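4 Aufbau der Station »Küchenzeile«

4.1 Geltungsbereich

Dieser Abschnitt richtet sich an Schülerinnen und Schüler der Robotik-AG Drustgate, die am Projekt Pagano teilnehmen. Er regelt den Aufbau der Arbeitsfläche vor einem Aufnahmedurchgang. Die Montage des Greifarms ist in Abschnitt 3, das Anlegen der Aufgabendateien in der Software Hevus in Abschnitt 5 beschrieben. Die Leitung der Station obliegt Yeshi Demissie.

4.2 Arbeitsfläche vorbereiten

1. Stationsplan aufhängen und Durchgangsnummer eintragen.
2. Das dunkle Schneidebrett schräg auf die Marmorplatte legen. Es dient als Ablagezone für alle Greifaufgaben.
3. Das helle Brett davor anlegen und die Teebox daraufstellen.
4. Toaster und Kleinbackofen an den hinteren Rand rücken. Beide Geräte gelten als feste Hindernisse und werden während eines Durchgangs nicht verschoben.
5. Den schwarzen Topf vorn rechts abstellen und den Holzlöffel hineinlegen.
6. Aufbau durch eine zweite Person prüfen lassen.

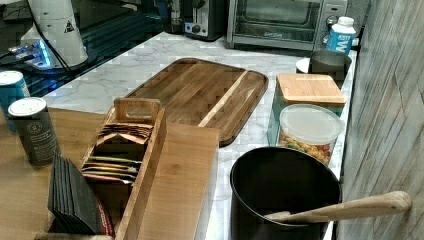

7. In Hevus den Menüpunkt »Szene anlegen« wählen und das Kürzel der Gruppe eingeben.
8. Referenzaufnahme auslösen. Die Software vergleicht jede weitere Aufnahme mit diesem Stand.

Hinweis: Eine Szene umfasst höchstens 40 Durchgänge. Danach ist eine neue Referenzaufnahme anzulegen, auch wenn die Anordnung unverändert bleibt.

VORSICHT: Elektrische Geräte der Station dürfen nur durch die Stationsleitung ein- oder ausgesteckt werden. Netzkabel sind aus dem Fahrweg des Greifarms zu halten.

4.3 Objekte in die Objektliste eintragen

Jedes Objekt, das gegriffen werden soll, erhält einen Eintrag mit Bezeichnung, Griffart und zulässiger Greifkraft. Für die Griffart stehen »seitlich«, »von oben« und »gesperrt« zur Auswahl. Gesperrte Objekte bleiben auf der Fläche – der Planer umfährt sie mit einem Sicherheitsabstand von 36 mm.

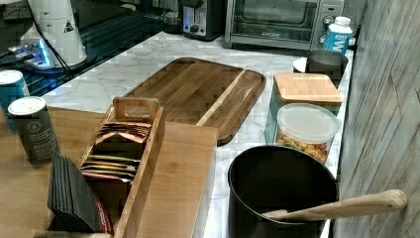
Die Griffart richtet sich nach Form und Deckel des Objekts, nicht nach seinem Inhalt. Bei mehrteiligen Objekten ist jedes Teil einzeln einzutragen, sofern es sich getrennt bewegen lässt. Der Kanister mit Bambusdeckel und die runde Dose mit den bunten Stücken werden daher jeweils mit Behälter und Deckel erfasst. Für den Karton mit weißem Schraubverschluss ist »seitlich« zu wählen. Die Teebox wird als ein Objekt geführt; die Beutel darin sind gesperrt, solange die Gruppe die Aufgabe »Einzelbeutel« nicht freigeschaltet hat.

4.4 Durchgang starten

1. Alle Beteiligten treten hinter die Markierung zurück.
2. Not-Halt-Taster prüfen und zurücksetzen.
3. Aufgabe in Hevus laden und mit »Start« bestätigen.
4. Ergebnis nach dem Stillstand des Arms im Protokoll Cerkisier festhalten.

Bricht Hevus mit der Meldung »Szene abweichend« ab, ist die Lage der Objekte mit der Referenzaufnahme abzugleichen. Tritt die Meldung bei 3 Versuchen in Folge auf, ist die Stationsleitung zu verständigen.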